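Lost and Found in Public Buildings: What the Gekville Offices Learned
Speaker notes, July 2023
Presenter: Ngan-ling Au, Office of Building Services, City of Gekville

Opening (slide 1)

Thank the hosts and introduce the office. Building Services is responsible for the front desks at City Hall, the Ejigu Building and the Prurness Annex. Lost property was added to our duties when the three desks were placed under one supervisor. Before that, each building kept its own shelf and its own rules.

State the purpose of the talk. Attendees should leave with a procedure they can adapt for a building of their own size. Copies of our intake form are on the table by the door.

Where we started (slides 2 and 3)

In the first full year under the new arrangement, the three desks took in 3,717 items. Of these, 480 were claimed by their owners. Let the audience read the slide before going on.

The low rate of return had several causes. Items were described differently from one desk to the next. A caller who had left an umbrella in the Ejigu Building was often told that nothing had been handed in, when it had been logged at City Hall as "rain gear." Some items were never logged at all and stayed in drawers until the drawers were cleared.

Mention the call log. Staff were spending a good part of each morning on the telephone with one another, reading paper lists aloud. This was the complaint that reached the city manager.

Intake (slides 4 and 5)

Every item receives a tag at the moment it is handed over. The tag carries the date, the building, the room or hallway where the item was found, and the initials of the person at the desk. If the finder does not know the room, the clerk writes "not stated." Clerks are asked not to guess.

Descriptions use a fixed list of plain nouns. We adopted "charger," "glasses," "umbrella," "keys," "bag" and so on, followed by color. The color is what the clerk sees, and shades are kept simple. A clerk who writes "teal" will not be found by a colleague searching under "blue," so teal is entered as blue. Expect a laugh at this point from anyone who has worked a desk.

Records are kept in Lerkix, which the city already used for room bookings. We added one screen to it. No new software was bought, and smaller offices should know that the same form works well in an ordinary spreadsheet.

Small items (slides 6 to 8)

Chargers, adapters, timers and other small electronics are the hardest group to return. They carry no name, and many of them look alike. Owners often replace them before they think to call. We ask callers for one detail that does not appear in our public listing, such as a scratch, a sticker or the type of port, and we accept a photograph of the owner's matching device.

Small items are sorted on a clear surface and then moved to a basket or bin by type. Sealed envelopes were tried at the Prurness Annex and given up after one season. Clerks had to open them every time someone called, and tags were lost in the process.

Slides 6, 7 and 8 follow one another. Allow a few seconds for each.
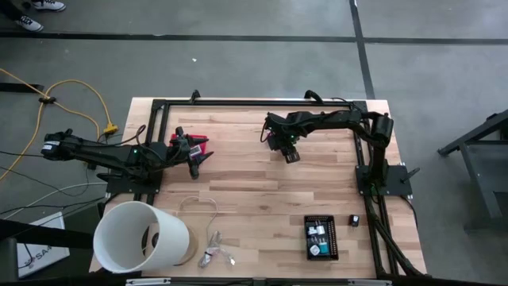
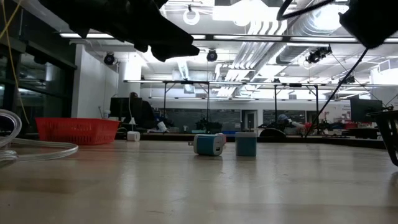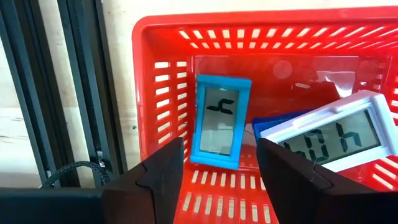
Items that need special handling (slide 9)

Identification cards, passports, bank cards and cash do not go to the shelf. They are placed in the supervisor's safe, and two members of staff sign the log. Passports are passed to the issuing authority if they have not been claimed by the end of the next business day.

Medication is handed to the building nurse or to the nearest participating pharmacy. Food and drink are thrown away at closing time. Phones are kept switched on while the battery lasts — an owner will often call the number within the hour — and the clerk may answer but may not open any other part of the device.

Note for the presenter: there is usually a question about laptops. Our rule is that a laptop is treated as a phone for safekeeping and as a bank card for the log.

Holding periods (slide 10)

Perishable and soiled items: same day.
Clothing, umbrellas and water bottles: 30 days.
Electronics and eyeglasses: 60 days.
Jewelry and cash: as required by state law. Attendees should check their own statutes with counsel before printing a notice.

Post the holding periods where the public can read them. Ours are on the wall at each desk and on the back of the claim slip. Disputes fell sharply once the clerk could point to a printed sign.

At the end of the period, clothing and umbrellas go to the county donation center. Unclaimed electronics are wiped by the technology office before they leave our hands. Eyeglasses go to a collection box at the Ejigu Building entrance.

Speaking with the public (slide 11)

People who have lost something are often upset, and some believe that it was stolen. Clerks are trained to take the description first and search second, and to avoid saying "we don't have it." The preferred wording is "It has not been handed in so far. May I take your number?" The number stays on file for the length of the holding period.

Finders should be thanked by name when they give one. We do not offer rewards, and we do not share the finder's details with the owner — a request for them should be referred to the supervisor.

What we would do differently (slide 12)

The three desks should have changed over on the same day. Prurness began in May, well ahead of City Hall, and for that time we were running two sets of tags with overlapping numbers. A box of items from that period is still being matched by hand.

We also underestimated shelf space. Coats take up most of it from the first frost until spring. Offices with limited storage may wish to set a shorter holding period for outerwear and announce it before winter.

Questions

Allow seven minutes. Direct requests for the Lerkix screen layout to the Building Services front office, which will send a copy on request. Remind attendees to collect their own belongings before leaving the room.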